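Kudau Lab Opens Its Doors, and Two Robot Arms Steal the Afternoon

Visitors lined up down the hallway at the Kudau robotics lab in June for a close look at Dilon, the two-armed setup the team has been building since last winter. By the time the doors closed, 108 people had signed the guest book, the best turnout the lab has had!

The star attraction was a simple tabletop job with a cup and a bottle, the kind of thing most of us do half asleep at breakfast. 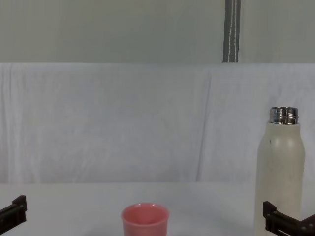 The pink cup and the cream-colored bottle on the demonstration table.

"Kids get it right away," said Vandana Mishra, who ran the table for most of the afternoon. "They ask if it can do their chores. The grown-ups want to know how it's wired." She was happy to answer both, and the wiring talk went on so long that the next group simply joined in.

Each arm ends in a black gripper with two jointed fingers, and a small light glows on each wrist, green on the left and blue on the right.

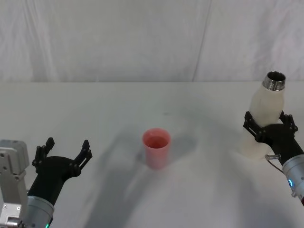 Lutz Strobel, who drove two hours with his daughter to be there, said he could have stayed all day. The pair watched from the front row, went off for lemonade, and came right back for another look.

Between sessions, Ramesh Pandey gave short talks on how the team plans its practice runs. The goal is 1,000 of them before the fall, and a chart by the door lets visitors follow along. His slides on gripper design drew plenty of questions, including a great one from a retired machinist about finger wear.

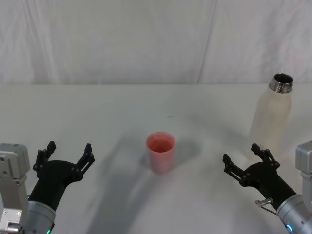
Both grippers open, with the cup between them and the bottle farther back.

The lab hopes to hold another open day before the end of the year. School groups of up to 18 can ask for a visit at the front desk.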